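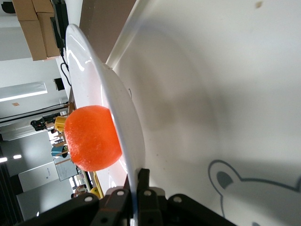

How to read a defence ministry statement

I love a good official statement! They look dull, but there's a lot in them once you know where to look, and you don't need a military background.

1. Find the speaker first. A minister, a general and an unnamed spokesman carry very different weight. Write the rank down as given.

2. Note the audience. A speech to recruits on a Sunday parade ground will be fiercer than the same man's words to foreign reporters.

3. Underline the verbs. "Will", "may" and "is ready to" are miles apart – and translators often blur them, so compare two versions if you can.

4. Check every number. When the Bozkurt garrison exercise was announced in February, one report had 1,264 troops taking part and another had 235. Both were right: the smaller figure left out reservists.

5. Look up last year's statement. Necati Şimşekoğlu got me doing this and it's brilliant fun. Whole paragraphs come back word for word, so the one new sentence jumps out at you.

Try it on six short statements before you tackle a long speech.

Related
Who's who in a general staff
Reading maps of border districts
Ataberk Akyol on translating speeches

Contact Trisent, Birstead | © Trisent | Back to top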